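Closing and Reusing Shipping Cartons at the Packing Bench
Pisosero parts store, bench notes
Written by Mahnaz Sharifi. Last changed September 1, 2007

These notes apply to single-wall cartons for parcels of up to 4 kg. Anything heavier goes in a new double-wall carton from the Clandach order.

1. Before sealing

Set the carton on the table with the long flaps running left to right. Fold the short flaps in first, then the long ones. The long flaps should meet at the center seam without overlapping. If they spring open, the carton is too full.

2. Finding the tape end

Stand the roll on its edge and turn it slowly, running a thumbnail across the surface until it catches. Lift the whole width of the tape before pulling. A corner pulled on its own will split the tape lengthwise.
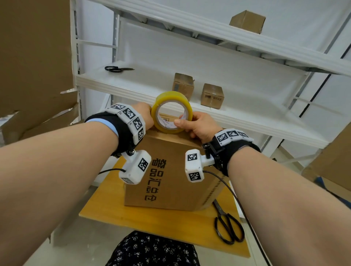

Holding the roll upright on the box, fingers through the core.

3. Sealing

Start 2 inches down the end panel, run the tape over the edge, along the seam, and down the opposite panel by the same amount. Keep it under light tension and press it flat with the palm. Cut with scissors – tearing leaves a ragged end that lifts in storage. Keep tape clear of the address label and barcode. Turn the carton over and repeat on the bottom seam if it was not sealed at assembly.

4. Opening for reuse

Slit the tape along the seam, open both ends, and press the carton flat along its original creases. Do not make new folds.
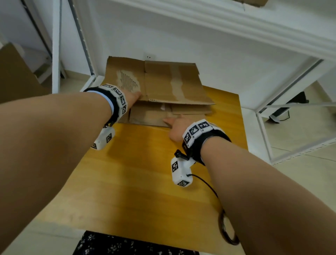 Used cartons are graded A or B before they go back to stock. Grade A has clean panels and sharp creases. Most surface damage comes from pulling tape off against the grain of the paper. A peeled patch with the corrugated fluting showing, like the one on the upper-left panel, puts a carton in grade B. A pale strip left by old tape is acceptable in either grade, but new tape bonds poorly over it, so offset the next strip slightly. Grade B cartons are for internal transfers to Barrientos only.

Discard any carton with a crushed corner or a split crease. Stock code for replacements is 277.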